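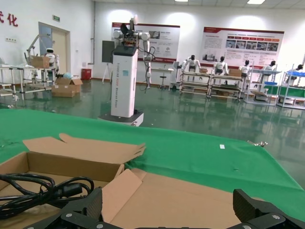 Chapter 4
Packing Cords, Cables and Loose Accessories

4.1 Scope of the chapter

Chapter 3 dealt with rigid goods of regular shape. A rigid item has fixed outside dimensions, and the packer can choose a box by measuring the item and adding the cushion thickness on each face. Cords and cables do not behave this way. A power cable has a fixed length and a fixed diameter, but its packed size depends on how it is coiled, how the coil is held, and where the plug ends up. The same cable can fill a small carton or lie flat in one corner of it.

This chapter covers the coiling of flexible cords, the placing of coils in corrugated boxes, the treatment of plugs and connectors, and the condition of the box itself. Bulk cable on reels is treated in Chapter 9.

4.2 Terms used

Coil. A cord wound into loops of similar diameter, lying one on another or side by side.

Lead end. The end of the cord that is picked up first when the coil is opened. For power cables this is normally the plug.

Set. The tendency of a cord to keep the curve in which it has been stored. Set increases with storage time and with tighter loops.

Major flaps. The outer pair of flaps on a regular slotted box, attached to the long sides.

Minor flaps. The inner pair, attached to the short sides and folded first when the box is closed.

Score. The pressed line along which a flap or panel is meant to fold.

4.3 Bend radius and loop diameter

Every cord has a minimum bend radius, usually given by the maker as a multiple of the outside diameter. In this book a multiple of 4 is used for light flexible cords where no other value is stated. The loop diameter must be at least twice the bend radius. Loops made smaller than this will not always damage the cord at once, but repeated packing and unpacking at a tight radius can break individual strands close to the plug, where the cord is already stiffened by the molded strain relief.

A loop should also not be made larger than the box allows. A coil pressed against two opposite walls pushes outward on both. In a single-wall box this force is enough to bow the panels, and a bowed panel carries less load when boxes are stacked. In the Brarnley trials, 653 boxes of mixed accessories were stacked and stored from December until the end of the following spring. Boxes with visible bowing at the start of storage made up most of the crushed units at the end of it. The trial record, kept by Vilhjálmur Ingvarsson, is reproduced in part in Table 4.2.

4.4 Placing the coil

The coil is laid flat on the bottom panel, against one end of the box. The remaining space is then available as a single area for other items. A coil placed in the center divides the space into two narrow strips, neither of which is easy to use.

The plug is laid on top of the coil or alongside it, with the pins facing a wall of the coil and never facing another product. Plug pins will mark painted and plastic surfaces under light pressure. When the box must also hold a product with a finished surface, the plug is wrapped or a divider is fitted.

A coil left untied will open slightly after it is released. This is acceptable for short internal moves between a bench and a store room. For shipment the coil is tied at two opposite points. Wire ties are twisted with the ends turned inward.

4.5 Inspection of the box before use

Used boxes are common in workshops and are satisfactory for many purposes, provided that they are inspected. The flaps are the first part to fail. When tape is pulled off a closed box it often takes the outer liner with it, and a flap that has been opened by force may tear along the edge or through the score.

The inspection is carried out with the box open and standing on a level surface. Each flap is moved through its full range. A flap with a torn edge may still be used if the tear does not reach the score and if the two major flaps still meet along enough of their length to take tape. A flap torn through at the score gives no support at that side, and the box is withdrawn from shipping use. It may be kept as an open tray.

The minor flaps tend to stand up after the box is opened and get in the way of loading. They should be folded fully outward before the contents are placed. A flap that springs back can be held down with a clip during loading. Repeated folding of a flap past its normal range weakens the score: Testberg board of the standard grade is rated in this book at some 40 full folds.

4.6 The packing surface

The table should be large enough to hold the open box with its flaps spread and the item to be packed beside it. A cloth cover reduces scratching and keeps small parts from rolling, but it must be fixed at the edges. A loose cloth moves with the box when the box is slid. Clamps at the table corners are sufficient. Labels and tags awaiting use are kept to one side of the cloth, clear of the box, and are attached before the flaps are closed.

For stores handling more than 2,000 boxes a year, the fixed bench described in Section 4.9 is preferred. The Dijkstra method of coiling, which uses alternate over and under loops to reduce twist, is described next.

Shares 4 | Comments 0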